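Speaker notes – "Clearing Out a Parent's House Without Losing Your Mind"
Shufen Dong, Wernport Public Library, Jun 13, 2026

Slide 1 – Welcome
Say hello, thank the library, and let people settle with their coffee. Mention that the restrooms are down the hall on the left. Then start with Mom's house on Clolldale Road, the one with the green porch, where she lived until last August and where she kept, bless her, every margarine tub that ever came through the door.

Slide 2 – Where we started
My brother and I gave ourselves 14 days. We flew in, rolled up our sleeves, and spent the first afternoon on the kitchen floor reading old birthday cards. I'm telling you this so you won't feel bad when it happens to you – it will, and it's a lovely afternoon, so go ahead and have it.
(Pause. Somebody usually has a story. Let them tell it.)

Slide 3 – Start with the dull rooms
Laundry room, linen closet, the cabinet under the bathroom sink. You'll get quick at deciding things while the decisions are still easy, and by the time you reach the bedroom you'll have had some practice. Set a kitchen timer for an hour and stop when it rings, even if you feel like you could keep going all night.

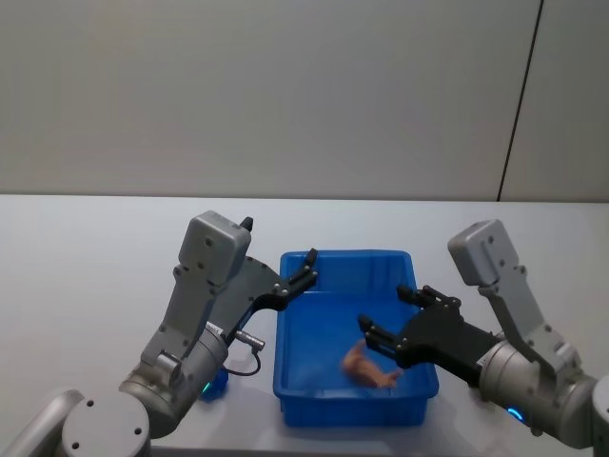

Slide 4 – Photographs
Leave these for last! We had 900 loose prints in shoe boxes, and I sorted them at my own dining table over the winter with a pot of tea and the radio on. Write names on the backs in soft pencil. Call your aunts while you still can, and ask them who the man with the accordion is.

Slide 5 – Brothers, sisters, and the soup pot
Tell the soup pot story, but keep it short this time. We each wrote down 7 things we truly wanted, swapped lists, and found that only the pot was on both. It now goes back and forth every Thanksgiving, usually with something good in it.

Slide 6 – Letting other people help
Mention the Jondoletti thrift store, who picked up the sofa, and Mr. Kong next door, who took all the tomato cages. Leave 10 minutes for questions. Handouts are on the chair by the door, and the library would like the pens back.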